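Hattar opens its second clothes swap and mending room in Urkus

For release May 7, 2026

Hi all, Leilani Park here from Hattar. I usually get someone else to write these, but I've been so excited about this one that I grabbed the keyboard myself. We're opening a second clothes swap and mending room, this time on the old bakery corner in Urkus, and the doors open later in May!

If you've been to our first room in Jisham you'll know how it goes. You bring clothes you don't wear any more (clean, please, and with the zips working if you can manage it), you get a token for each piece, and you spend your tokens on whatever takes your fancy from the racks. Kids' clothes are half a token. Coats are two, which caused a bit of grumbling when we brought it in, but we kept running out of coats by the first cold snap and now we don't.

Last year 1253 pieces went through Jisham, and I'd have guessed half that. A good many came across from Urkus on the bus, in suitcases and shopping bags and once in a wheelbarrow, so a room at that end of the line has been on my mind for ages. The lease took nine months to sort out. I won't bore you with the drains.

The new place is bigger than Jisham, with a proper front window and two change cubicles that have doors instead of curtains. Along the back wall there's a mending bench with three sewing machines, all serviced by Stallovov, who have also given us a very decent price on thread and needles. You can use a machine on your own or book in with Amancay Quezada, who'll show you how to take up a hem or put in a new zip. She's also running a darning night once we've settled in. I'm hopeless at darning and I've put my name down first.

Hangers go home with you if you want them, and we're always glad to get them back.
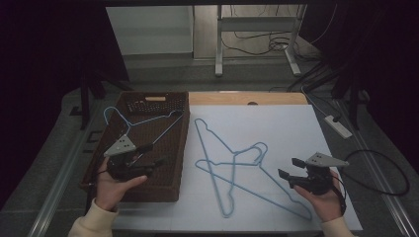

Facundo Figueroa wrote to us after the plans went up to say he hoped the Urkus room would stay open past five, as he'd never once made it to Jisham before closing and had a whole cupboard of his late father's good shirts waiting to go to someone who'd wear them. Fair call, Facundo. We'll be open until eight two nights a week, and I'd love to see those shirts.

A few practical bits. Joining costs $40 a year for a household and covers both rooms, so Jisham members don't pay a cent more. If that's a stretch, have a quiet word at the counter and we'll work something out. Tokens are good at either place and they don't expire. We can't take underwear, pillows or ski boots (I'm sorry, I know, they take up so much room). School uniforms are very welcome, any size and any colour, and they'll have their own rack near the door.

We're still after a full-length mirror and a kettle, so if you've got a spare of either, please give us a shout. Opening hours and mending bookings will be up at the counter in Jisham and on the Urkus window by the end of the week.

Media and general questions: ask for Leilani Park at Hattar, Jisham.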